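The arm at the end of the packing hall

June 4, 2023

I said in March that I would write something about the arm once we had lived with it for a while. A few people from my old job have asked, so I'll put down what I know and what has changed for us.

I work at Skorley. We pack mixed boxes for small shops, mostly gift and kitchen things with some snacks and toys. Every box is different, so it was always done by hand. A person stood at a bench with an order sheet, picked from the bins, and packed. I did that for years before I moved over to planning the shifts, and I still do it when we're short.

The arm doesn't pack boxes yet. It works at a table in the side room and practices picking things up, one at a time, and putting them down somewhere else. Oskari Hirvonen runs it. He used to be on the line with the rest of us and took a course at Gremirthorpe over the winter. Now he spends his shift choosing items, setting them out, starting a run, and writing down what went wrong. He says it is less tiring on the back and more tiring on the head.

The items are a deliberate mix. Hard things are easy for it to hold and soft things are a headache. Small things are worse than big ones. Oskari changes the table between runs so it doesn't only learn one layout.

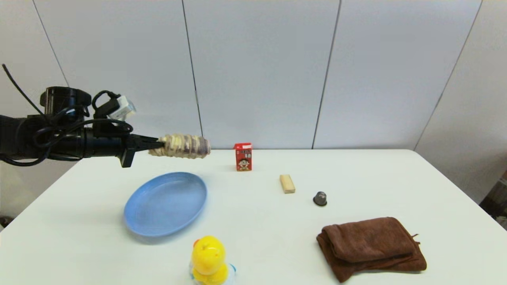 The gripper holding a striped roll over the practice table, with the blue plate and the red drink carton nearby.

The first thing people wanted to know was whether jobs would go. There are 24 of us on the floor across both shifts. The manager, Eoin Ó Dubhghaill, held a meeting and said no one would be let go because of the arm this year. Somebody asked about next year and he said he couldn't promise that. I thought it was a fair answer but it didn't make the break room any quieter. Two people have left since then. One was moving away anyway. The other told me she didn't want to wait and see.

What I notice more is the small stuff. We have to label the bins properly now, with the same name for the same item every time. Before, everyone had their own words for things and it worked fine until a new person started. We also log damaged items as they come in, where we used to toss them in a crate and sort it out at the end of the week. Those changes have helped the people on the line more than the arm has so far. My own error sheets are shorter.

The logging takes time, though, and the targets didn't move to make room for it. I brought this up with Eoin in April and again last month. The second time he came and stood at a bench for a full shift, and after that the target came down a little. I'd like it to come down some more.

Oskari keeps a notebook next to the controls. When I looked at it he was on run 557. A lot of the entries just say "dropped" or "missed." Some have a note about what he changed afterward, like turning an item the other way or moving it away from the wall. I asked if it bothered him to watch it miss something any of us could pick up without looking. He said it did for the first 3 weeks and then he got interested in why.

The older packers come in to see it on their breaks. They were against it at the start, and a couple of them still are, but they have opinions on how it should hold things and Oskari writes those down too. I would like to see them paid for that at some point. They know which packages crush and which ones slide, and none of it was ever on paper.

The plan is to try the arm on one real order type in the fall, with a person at the same bench checking each box. I have to work out the shift pattern for that and I haven't started. If anyone reading this has scheduled people around a machine that stops without much warning, leave a comment and tell me how you handled the breaks.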